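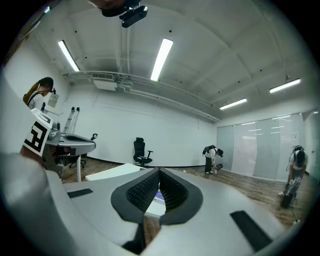

Schools Awards and Accreditation: list archive

Subject: Re: Evidence limits for the Halász Award, secondary category
Date: 10th January

Replying to the message below, and copying in the whole list as the same points have come up from other member schools.

> We are putting together our entry for the Halász Award and have
> three questions. The form says supporting evidence must not exceed
> 40 pages, but the guidance notes say 40 items. Which applies?
> Secondly, our school has two campuses, Zestgate and Trorcombe,
> under one head. Do we enter once or twice? Lastly, can we reuse the
> parent survey we ran for our inspection in July, or does it have
> to be a fresh one?
>
> Admissions and Communications Office
> Zestgate International School

1. Evidence limit. The limit is 40 pages. The wording in the guidance notes is left over from the previous version, when evidence was uploaded as separate files. A corrected copy of the notes has been placed in the members' area. Cover sheets and the contents page do not count towards the limit. Appendices do. If an entry runs over, the judges receive the first 40 pages and the remainder is removed before the papers are sent out.

Video may be submitted as a link on the contents page. It is not scored separately, and the judges are not required to watch it. Any claim that rests on a video should also be made in writing.

2. Schools with more than one campus. The test is registration. If both campuses are covered by a single membership number, they make one entry, and the written statement should say which campus each piece of evidence comes from. If they hold separate numbers, they may enter separately, but the same project cannot appear in both entries. Jerkstead was in this position last time and chose to enter its lower school only, which was acceptable. From the membership record, Zestgate and Trorcombe share one number, so one entry is correct.

3. Reuse of survey data. A survey carried out for inspection may be used provided that:

- it was completed within the current award period, which July is;
- the full question set is supplied, including questions whose results are not quoted;
- the response rate is stated as a number returned out of a number sent.

The last point caused most of the queries from judges in the previous round. "Most parents agreed" cannot be scored. Percentages taken from fewer than 100 responses should be given with the raw figures beside them.

Two further points which were not asked but affect several draft entries already received.

The summary statement has a limit of 1000 words. The online form counts headings and captions as part of this, and a word processor may give a lower figure. Please go by the count on the form.

Pupil names should be removed from all evidence, including from scanned work and certificates. First names alone are still names for this purpose. Entries that contain them will be returned for correction, and the closing date is not extended when this happens.

Each category will have a shortlist of 3 schools. Scores are released to shortlisted and unshortlisted schools at the same time, by email to the contact given on the form. Please check that this address is one that will still be read during the holidays.

Awards Office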